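Silikonfuge am Aufsatzwaschbecken erneuern

Stand: 5. Februar 2024
Text: Delyth Pugh, fachliche Durchsicht: Bleddyn Lloyd

Die Anleitung gilt für Aufsatzbecken aus Sanitärkeramik, die auf einer Platte aus Naturstein, Quarzkomposit oder Schichtstoff stehen und am Fuß umlaufend mit Silikon abgedichtet sind. Für Einbaubecken, die von unten in die Platte geklebt werden, siehe das Merkblatt »Unterbau« von Meirion Gronow.

Wann die Fuge fällig ist

Eine Silikonfuge ist eine Wartungsfuge. Sie muss erneuert werden, wenn sie sich an einer Flanke von der Keramik oder der Platte löst, wenn sie Risse zeigt oder wenn sich dunkle Stellen mit einem Sanitärreiniger nicht mehr entfernen lassen. Schimmel, der in das Material eingewachsen ist, lässt sich nicht abwaschen. Überspritzen der alten Fuge ist keine Reparatur: Neues Silikon haftet auf ausgehärtetem Silikon nur unzureichend.

Material und Werkzeug

Sanitärsilikon, essigvernetzend nur bei Schichtstoff und Keramik
Natursteinsilikon, neutralvernetzend, für Marmor, Granit und Schiefer
Fugenmesser mit Hakenklinge oder Kunststoffschaber
Silikonentferner, für den Untergrund freigegeben
Isopropanol, fusselfreie Tücher
Malerkrepp
Fugenglätter mit 3 mm Fase
Glättmittel, bei Naturstein ausdrücklich dafür geeignet
Kartuschenpistole

Bei Naturstein ist die Wahl des Dichtstoffs entscheidend. Essigvernetzende Produkte greifen kalkhaltige Steine an, und Weichmacher aus ungeeigneten Dichtstoffen wandern in die Poren. Die Folge sind Randzonen, die dauerhaft dunkler bleiben. Auf einer schwarzen Platte fällt das weniger auf als auf einer hellen, der Schaden ist aber derselbe. 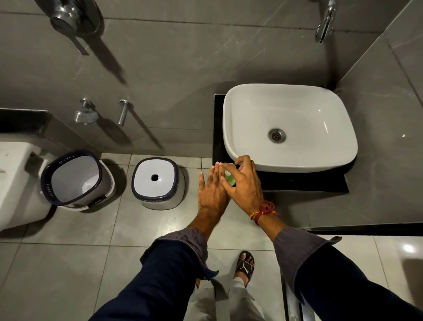

Alte Fuge entfernen

1. Ablage und Becken freiräumen. Seifenspender, Zahnbecher und Fläschchen gehören während der gesamten Arbeit nicht auf die Platte.
2. Ablauf mit einem Tuch verschließen, damit keine Silikonreste in den Siphon gelangen.
3. Mit dem Fugenmesser zuerst entlang der Platte, dann entlang der Keramik schneiden. Die Klinge flach führen. Auf polierten Flächen Kunststoff verwenden.
4. Den Strang in einem Zug abziehen, Reste mit dem Schaber lösen.
5. Silikonentferner nach Herstellerangabe auftragen. Vorher an einer verdeckten Stelle prüfen.
6. Mit Isopropanol nachwischen und ablüften lassen.

Der Untergrund muss trocken, staubfrei und fettfrei sein. Steht Wasser unter dem Beckenfuß - das kommt bei lange undichten Fugen regelmäßig vor -, bleibt die Fuge über Nacht offen. Ein Föhn trocknet nur den Rand.

Abkleben und verfugen

Malerkrepp parallel zur Fuge anbringen, jeweils 3 mm von der Kante entfernt. Die Tülle schräg schneiden, etwas schmaler als die gewünschte Fugenbreite. Mit gleichmäßigem Druck arbeiten und an der Rückseite beginnen, wo der Ansatz später verdeckt liegt. Bei Becken mit gerundeten Ecken wird die Kurve ohne Absetzen durchgezogen.

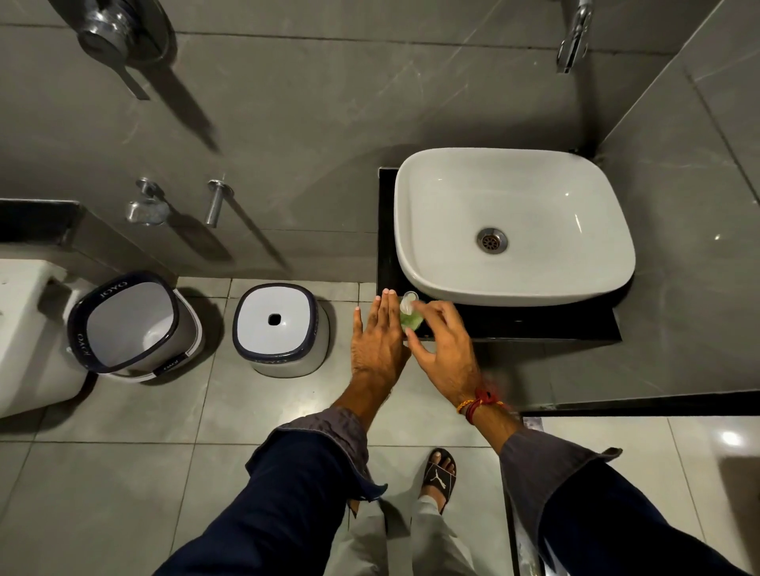 Unmittelbar danach Glättmittel dünn aufsprühen und mit dem Glätter abziehen. Der Glätter wird nach jedem Zug an einem Tuch abgestreift. Spülmittel als Ersatz ist verbreitet, hinterlässt auf Naturstein aber häufig Flecken. Das Krepp wird abgezogen, solange das Silikon noch keine Haut gebildet hat, schräg von der Fuge weg. Anschließend nicht mehr nachglätten.

Aushärtung

Die Hautbildung setzt je nach Produkt nach 15 Minuten ein. Die Durchhärtung dauert deutlich länger und hängt von Temperatur, Luftfeuchte und Fugentiefe ab. Maßgeblich ist das technische Datenblatt. Bis dahin die Armatur nicht benutzen und das Becken nicht belasten. Unter 15 °C Raumtemperatur sollte nicht verfugt werden.

Anschluss an die Wand

Steht das Becken dicht vor der Fliesenwand, wird der Spalt dahinter nicht mit verfüllt. Die Anschlussfuge zwischen Platte und Wand ist eine eigene Fuge und wird getrennt ausgeführt. Bei Tiefen über 17 mm ist ein geschlossenzelliges Rundprofil einzulegen - sonst entsteht eine Dreiflankenhaftung, und die Fuge reißt in der Mitte.

Pflege

Neutralreiniger und ein weiches Tuch genügen. Chlorhaltige Mittel und Scheuermilch verkürzen die Lebensdauer der Fuge. Kalkränder am Beckenfuß auf Marmor nicht mit Essig oder Zitronensäure behandeln.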